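Energy Markets for Beginners: Notes for Session 2, Balancing the Grid
Jahangir Cassim
Jun 5, 2018 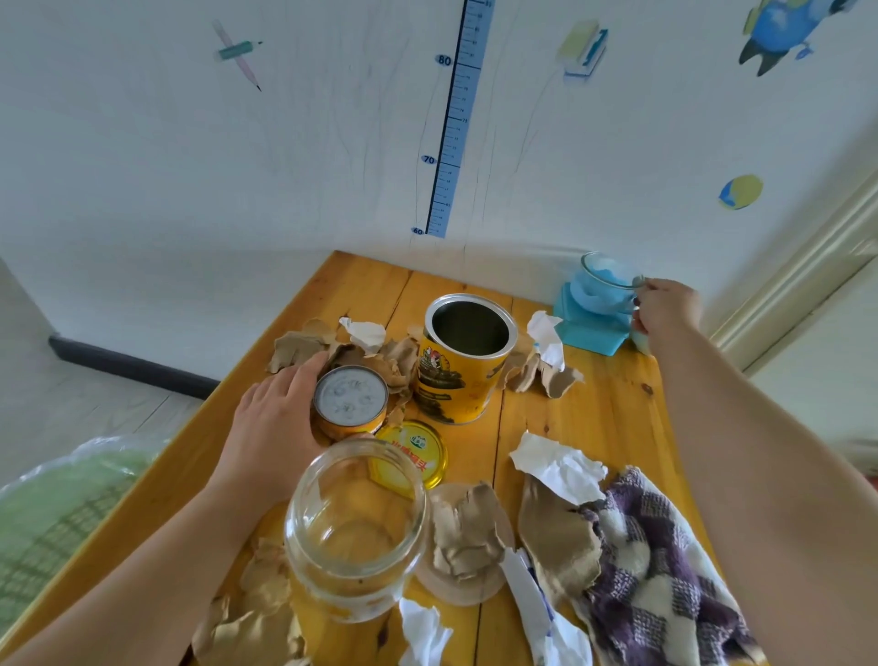

Right, last time we got as far as who owns what: generators at one end, the network companies in the middle, suppliers sending out the bills at the other. I promised we'd come back to the question that three of you asked in three different ways, which was (I'm paraphrasing) "but what happens when the sums don't add up?" So that's today. I've typed these up more fully than usual as a few of you were away, and my handwriting on the board was a disgrace.

14 shares · 6 comments

The basic problem

Electricity has to be made at pretty much the moment it's used. You can store some of it, and we'll get to that, but the grid itself holds next to nothing. If everyone puts the kettle on, something somewhere has to push harder within seconds.

The way we tell whether things are in balance is frequency. In Britain the system runs at 50 hertz. Too much demand and the frequency sags, too much generation and it creeps up. I like to think of a tandem going up a hill: when the slope gets steeper you either pedal harder or slow down, and the grid really doesn't like slowing down! If you remember one thing for the reading questions, remember that frequency is the same all over the system, so a power station tripping off in one corner is felt everywhere.

Who does the balancing

Most of it is done in advance by the market. Suppliers guess what their customers will use in each half hour and buy that much. Generators sell what they think they can produce. An hour before each half hour begins, the trading stops (this is called gate closure, please learn the term, it comes up constantly) and from then on the system operator takes over and tidies up whatever's left.

Tidying up means paying people to change their plans. A gas plant might be paid to turn up. A wind farm might be paid to turn down, which always makes people cross when it gets into the papers. I was cross about it myself until I sat down and worked through why it happens, and we'll do the same in a minute.

A worked example: Deltcombe and Saha

Let's use two companies. Deltcombe is a supplier and Saha is a generator with one mid-sized gas plant.

Deltcombe buys 100 megawatt hours for the half hour starting at five in the afternoon. It's colder than forecast and its customers use 120. Deltcombe is short by 20. It doesn't get cut off, and neither do its customers, but it does have to pay for the missing 20 at the imbalance price, worked out afterwards from what the system operator had to spend.

Saha, meanwhile, had some room left on its plant and offered to turn up at a price of its own choosing. If the whole system is short, Saha's offer may well be accepted. If the system as a whole is long, because other suppliers bought too much, then Deltcombe's shortfall is helping and the price it pays could be quite gentle. This is the bit that trips people up. Being short isn't always expensive. It depends what everybody else is doing, and you can't know that in advance, so most firms try to stay close to level.

Have a go at redoing it with Deltcombe long by 20 instead. Bring your working, even if it's a mess.

Why wind gets turned down

Two reasons, and they get muddled. One is that there's simply more power than anyone wants, usually overnight. The other is that the power is in the wrong place: plenty of wind up north, plenty of demand down south, and not enough wire in between. The second is called a constraint. Building more wire helps, but wire is slow and the people living next to it have opinions (fair enough).

Storage and flexible demand

I said I'd come back to this. Batteries are very good at the quick stuff, responding in a second or less. Pumped hydro is slower but can carry on for hours. Then there's paying customers to use less, or to use it later. The case study in your pack is Ranum, a cold store that lets its freezers coast through the evening peak. Over one winter it earned £3,098, and I'd like you to come with a view on whether you'd have bothered. Last year's group argued about it for most of the session and I had to drop my slides.

Reading before next time

The Flerow chapter on cash-out prices, first half only. The second half has been out of date since April and I haven't found a replacement I like yet. Skim the glossary too, and mark anything you'd want explained out loud.

Next session is bills: network charges, levies, and where the money goes. If you've got an old electricity bill, bring it along, with your address scribbled out.

Share this page · 6 comments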